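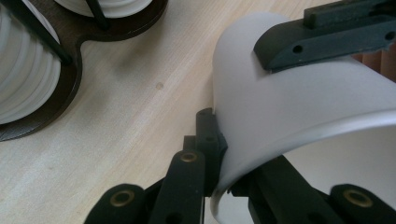
Las reglas de agarre deberían fijar una fuerza máxima y dejar lo demás al criterio del operador, observó un revisor del primer borrador de la guía Mukotar. La objeción es razonable para piezas rígidas. Con recipientes de pared fina, en cambio, los operadores de Feltis interpretaban «lo demás» de maneras muy distintas, y las demostraciones resultantes eran difíciles de comparar. Por ese motivo la versión que se discute en esta sección conserva las 14 reglas y añade a cada una un criterio de aceptación.

### 3.2 Reglas para la apertura y la aproximación

La regla 5 exige que la pinza llegue al soporte con los dedos abiertos y con las dos almohadillas dentro del campo de la cámara. La regla 6 pide revisar el borde de las almohadillas antes de cada bloque: un borde levantado o deshilachado se anota en el registro, pero no invalida el episodio.

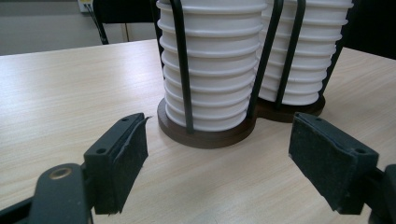 **Figura 1.** Aproximación con los dedos abiertos a un soporte doble de vasos apilados boca abajo.

De los 369 episodios revisados, 194 cumplían ambas reglas sin anotaciones. El resto se examinó por separado. La causa de rechazo más frecuente fue una apertura insuficiente al inicio, seguida de la salida de una almohadilla del campo visual – esto último casi siempre en operadores con menos horas de práctica.

### 3.3 Espacio compartido entre pinzas

Cuando dos pinzas trabajan sobre el mismo soporte, la guía distingue entre pinza activa y pinza en espera. La activa puede sostener un vaso en el aire

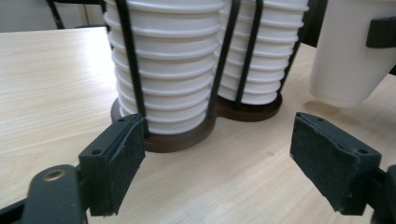

siempre que la otra no cierre los dedos ni invada la trayectoria de retirada. La distancia mínima no se expresa en centímetros. Se define por la pila asignada: cada pinza opera sobre la de su lado y solo cruza la línea media si la tarea lo indica de forma explícita. En las pruebas de Nidstead se ensayó una distancia fija, que se abandonó por ser difícil de verificar en las grabaciones.

La regla 11 se ocupa de los cables. Deben salir hacia el operador, por el borde delantero de la mesa, y no pasar por encima del soporte.
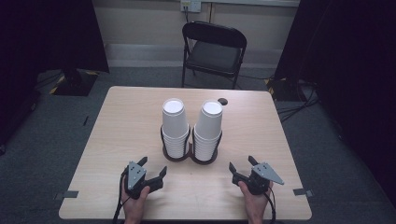
**Figura 2.** Puesto bimanual visto desde arriba, con una pinza en cada mano y el soporte de vasos al otro lado.

Quedan 4 reglas sin criterio de aceptación cerrado, todas relativas al depósito del objeto. Se tratan en la sección 5.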